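3.2 Tooth shape and the sound of small gear trains

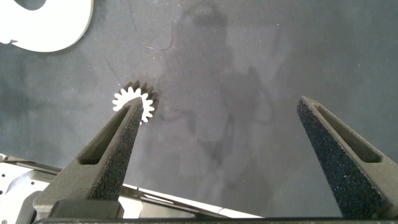
Figure 6. A small spur gear with short, square-ended teeth on a dark work surface. Photo: Rosaire Thibodeau.

Anyone who has opened an old kitchen timer knows the sound: a dry, quick chatter that speeds up as the spring lets go. We love that sound, and we wanted to know where it comes from. Earlier work at the Simard workshop treated the chatter as a single noise with a single pitch. Our recordings tell a richer story. Each pair of meshing gears adds its own tone, and in a good timer those tones are spread far enough apart that a trained listener can pick them out by ear.

Tooth shape matters a great deal. Short teeth with blunt ends (Figure 6) meet with a sharper knock than the long, rounded teeth used in most clocks, and the knock carries well through a thin case. We compared timers from two makers, Dirow and Travmont, running each one from full wind to the bell. The Travmont movements use a 36-tooth wheel in the second stage, and its tone peaks near 2000 Hz, right where human hearing is very sensitive. No wonder people say they can hear one from the next room!

Oil changed the picture more than we expected. A light coat on the second wheel softened the knock but left the pitch alone, while oil on the pivots did almost nothing we could measure. Listeners in the Nurnberg sessions noticed the difference at once — several asked for the "crisp one" again.

Wear is harder to pin down. Seven of our timers had visibly rounded teeth, and their tones wandered by a small amount as the spring ran down. We return to this drift in Section 4, where the recordings are lined up against the spring force curves.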